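Gendilport Documentary Interviews: transcripts and shot logs

README, revised November 2020

Contents

This package holds the working papers of the documentary Gendilport, directed by Precious Motaung and edited by Stuart Dawber. It contains interview transcripts, shot logs and the paper edit from which the final cut was assembled. It does not contain the film or any of the rushes. Requests for footage go to Gorkero, which holds the masters.

The film concerns women who worked in the net lofts and packing sheds at Gendilport between the opening of the second quay and the closure of the sheds. Most of the interviews were recorded in kitchens and front rooms. A smaller number were recorded on the quay, where wind noise is a problem and the transcripts have more gaps.

Folder layout

transcripts/ holds one plain text file per recorded session. File names give the speaker code and the session number.

logs/ holds tab-separated shot logs. There are 369 logged shots.

paper_edit/ holds the two surviving versions of the paper edit, named early and late. The late version matches the festival cut, apart from the closing sequence, which was reordered in the grade.

notes/ holds the translator's notes and a list of local words with spellings as agreed with the speakers.

Log fields

shot: integer, unique across the package.

reel: reel name as written on the card case. Reel names were not changed when the cards were copied, so the same name can occur on both cameras. Use reel and camera together as the key.

camera: A or B.

tc_in, tc_out: timecode at 25 frames per second. Camera B was free-running and drifts against the sound recorder. No correction has been applied in the logs.

speaker: speaker code, or blank for shots without an interview subject.

used: y, n or part. This refers to the late paper edit only.

remarks: free text, as typed by the logger. Abbreviations are not consistent. GV is general view, MCU is medium close-up, and WT is wild track.

Working from the shared drive

Transcripts were typed against low-resolution copies held on a drive at the Sandoval cutting room. Anyone repeating the work should copy the files to a local disk over a wired connection before opening them. Playback over wireless dropped frames, and the on-screen timecode then ran behind the sound. Session files from June were typed before this was noticed, and their timecodes may be late by up to two seconds.
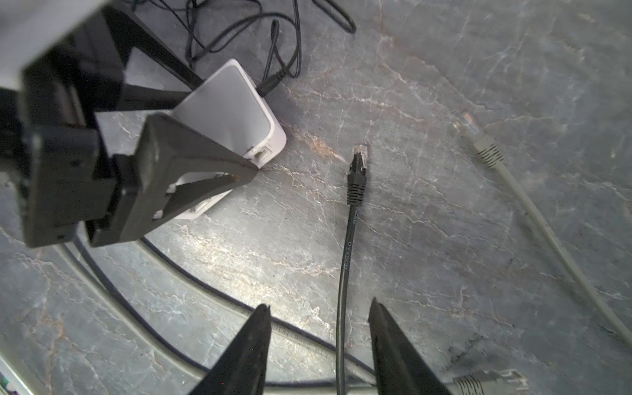
Black network cable with RJ45 plug.

Transcription rules

Speech is given in full, including false starts, except in the files marked clean. Pauses longer than two seconds are shown as (pause). Words that could not be made out are shown as (unclear) with a timecode. Laughter is marked only where it interrupts a sentence. Questions from the director are in capitals. Questions from anyone else in the room are in capitals with initials.

Passages in other languages are given in the original first, then in English in square brackets. The English is a working translation and differs in places from the subtitles, which were shortened to fit two lines.

Withheld material

Nine sessions are withheld at the request of the speakers or their families. Their shots remain in the logs so that the numbering is unbroken, but the speaker and remarks fields read WITHHELD. Names of living third parties have been replaced by a single letter throughout. The letters are not consistent from one session to the next and should not be used to link people.

Known faults

The early paper edit refers to shots by their old numbers. A lookup table was begun and covers reels from camera A only.

Accented characters were lost in some of the logs when they were exported. The transcripts are not affected.

Where a transcript and a log disagree on timecode, the transcript has been checked more recently.

Use

The papers may be read and quoted for teaching and research. Quotations should give the speaker code, session number and timecode. Broadcast or use in another film needs written permission from Fedbridge, which administers the rights on behalf of the director. Permission to quote a transcript does not extend to the sound recording.

Suggested credit

Gendilport: transcripts and shot logs. Directed by Precious Motaung, edited by Stuart Dawber. Gorkero.

Corrections

Send corrections to the editor, with the file name and line number. Spellings of boat names are especially welcome.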